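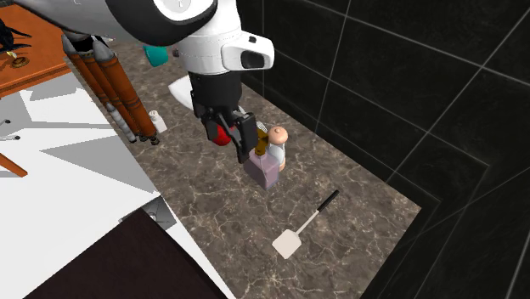
The Clilline Report

The method section was the first thing the reviewer at Grandton sent back. It came with one comment, placed beside the second sentence: "Define nudge."

The author of the report had worked on the Plurko simulator for two years and had used the word every day of them. In the lab a nudge was any contact between the arm and an object that was not the object it had been told to pick up. She wrote that down, looked at it, and saw that it would not do. If the arm closed on a bottle and the bottle pushed the one beside it, the arm had touched one object only. The neighbor had still moved.

She changed the definition. A nudge was now any displacement, above a threshold, of an object other than the target, between the start of the reach and the end of the lift. The threshold was 2 millimeters. She had picked it in July because it was larger than the jitter in the physics engine and smaller than anything she would have minded in her own kitchen. For the report she wrote only the first part of that.

The study was simple. A policy trained entirely in simulation was asked to pick up a named object from a counter on which other objects stood close by. The layouts were generated by a script. The script put things down at random, rejected any layout in which two objects overlapped, and kept the rest. It had no idea what a kitchen was. It would stand a perfume bottle next to a salt shaker and leave a spatula lying across the open part of the marble, and it would do so without any sense that somebody might live there.

There were 50 layouts and 478 trials. The number should have been 500. In 22 trials the simulator had stopped before the reach began, and she had excluded them and said so in a footnote.

The result was that the gap mattered less than anyone had expected. When the target and its neighbor were nearly touching, the policy slowed down. It had not been trained to slow down. Nothing in the reward referred to speed, and the penalty for moving a neighbor was small enough that an earlier version of the arm had simply accepted it. The new version came down over the target, stopped a short distance above the neck of the bottle, waited, and then closed.

The wait lasted 15 control steps. In open layouts it did not occur.

She had called this "the pause" in her notes. In the report it was "a pre-grasp dwell." The reviewer's second comment was attached to that phrase and read: "What is it doing?"

She spent most of an afternoon on the reply. The first draft said that the policy was resolving uncertainty about the position of the neighboring object. She deleted it. The policy received the same camera input on every step of the dwell, apart from noise, and a network with no memory could not resolve anything by looking twice at the same picture. But the network did have memory, a small recurrent layer that had been left in from the Szénási configuration, and it was possible that the layer was averaging the noise. It was possible that it was doing something else.

She ran an ablation. With the recurrent layer removed, the dwell disappeared and the nudges came back. With the layer in place and the camera noise set to zero, the dwell should have disappeared too, if it was averaging.

It did not. With a perfect image, repeated exactly, the arm still stopped above the bottle and held its position for 15 steps.

She checked the noise setting. She checked that the frames were identical, which took one line of code, and then checked the line of code. She reran the crowded layouts with a new seed. The plot of gripper height against time had the same flat section in the same place, and when the runs were laid over each other it looked like a single line drawn with a thick pen.

It was late by then and the building's ventilation had switched to its night cycle. She opened the viewer and stepped through one trial by hand. Approach, descent, dwell. She held the key down through the dwell and the step counter climbed and nothing in the kitchen moved. Then the fingers closed on the neck of the bottle, and the bottle went up, and the little figure-shaped shaker next to it stayed where the script had put it.

She went back to the start of the dwell and sat looking at it for a good deal longer than 15 steps. When she moved her hand to the mouse she noticed that she had first moved her coffee cup, which was close to it, a short way to the left. She did not remember deciding to.

The reply she sent to Grandton was four sentences long. It said that the dwell depended on the recurrent layer and did not depend on image noise. It said that its removal was associated with a higher rate of displacement in crowded layouts. It said that the authors had no account of the mechanism. The last sentence said that the term "pre-grasp dwell" was descriptive and that no function should be inferred from it.

The reviewer accepted the first three sentences and asked for the fourth to be moved to the limitations section. She moved it. There was also a request to make the axis labels larger, and a question about whether the excluded trials had been crowded layouts or open ones. They had been both. She added a column to the table.

Clilline issued the report on 1/10/18, as an internal document, with the footnote intact. The policy was archived under its configuration name and the machine was cleared for the next study, which concerned drawers. She wrote the script for it herself. In the first working version it opened the drawer as soon as the gripper reached the handle, and she watched it do this several times — the reach, the contact, the pull, all one motion — before she went into the settings and turned the recurrent layer back on.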